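Findham & Flivstead Neighbours' Help Pages
Home and Household > Cleaning and Surfaces

Glossy black board shows every single mark, what am I doing wrong?

Posted by Valentyna Didenko, October 25, 2018

Hello everybody, I hope this is the right section, I did look through the older threads first but they were mostly kitchen worktops and one very long one about a piano. I have a big shiny black board which I lay flat on top of my white table by the wall, because the table was getting scratched and I liked the look of black against white. And it is lovely for the first five minutes after I clean it! Then the sun comes round and I see specks, smudges, the side of my hand, everything. There is also a patch at one end where the window shines straight onto it, so bright that I can't tell whether the board is clean there or not until I bend down and look from the side.

I have tried washing-up liquid and a sponge (streaks), a spray for glass (better, but a sort of rainbow afterwards) and dry kitchen paper, which I now think was a mistake, as I can see very fine lines near the front. My other worry is mugs. I like a metal mug for my tea as I have dropped too many of the other sort, and I would like to stand it on the board without fretting about scratches or a ring. Should I give in and buy a tablecloth?

Thank you for reading all this, I know it is only a board.

Keith Hebden
Cloth and warm water. Throw the kitchen paper away. If it bothers you that much get a matt one.

Neville Furnival
Hello Valentyna, and don't you dare buy a tablecloth, not yet anyway. I had a shiny black sideboard for years and it drove my late wife up the wall, so I have a fair bit of sympathy.

The trouble with gloss black is that you are mostly looking at what is lying on top of it. Dust is pale, so is dried soap, and so is the bloom left by spray. Most of your streaks will be washing-up liquid that never got rinsed off. What I settled on was 2 microfibre cloths, one damp and one dry, and please wash them without fabric softener or you will be smearing that about as well. First of all get the grit off with something very soft (I used a big make-up brush from Fairclough's, much to the amusement of the girl on the till). Then go over it with the damp cloth, well wrung out, in long strokes all going the same way, and follow straight behind with the dry one before the water has a chance to dry by itself. Our water in Flivstead is very hard and leaves spots on anything. If yours does the same, a drop of white vinegar in the bowl helps, but try it on a corner first as I don't know what your board is made of.

As to the fine lines, leave them be for now. Somebody is bound to tell you to go at it with 3000 grit paper and a polish. It can be done on some finishes, I have done it on a car wing, but if yours is a thin film over something else you will go through it in no time and there's no way back from that.

Bradley Holroyd
Toothpaste gets scratches out. I used Prodent on my watch glass and it came up fine. Haven't tried it on a board.

Valentyna Didenko
Thank you all! Bradley, I think I will keep the toothpaste for my teeth, but thank you. Neville, I did the two cloths this morning and it is so much better, I rang my sister to tell her. What about the mug, though?

Derek Parsons
I have nearly the same arrangement, so may I put in a word about mugs. It's the sliding that does the damage, and mostly it's a bit of grit trapped underneath. Run your thumb round the base of a steel mug now and then and if you feel a burr, don't use that one. Lift it by the handle, put it down, lift it again, and you'll be all right. Hot drinks I'd stand on a coaster, as I've seen gloss go cloudy under heat.

For the glare, try turning the table or shifting the board 40 cm further along the wall before you spend money on blinds. I never quite got rid of mine, and I've stopped chasing every speck too. I give it a proper wipe at the weekend and a quick flick with the brush if there's company coming.

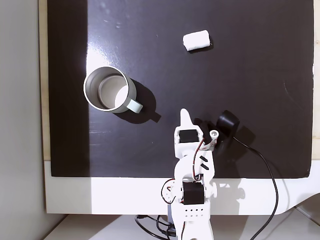 I'm still using the same cloths I started with, and they only want replacing when they stop feeling grabby on your fingers.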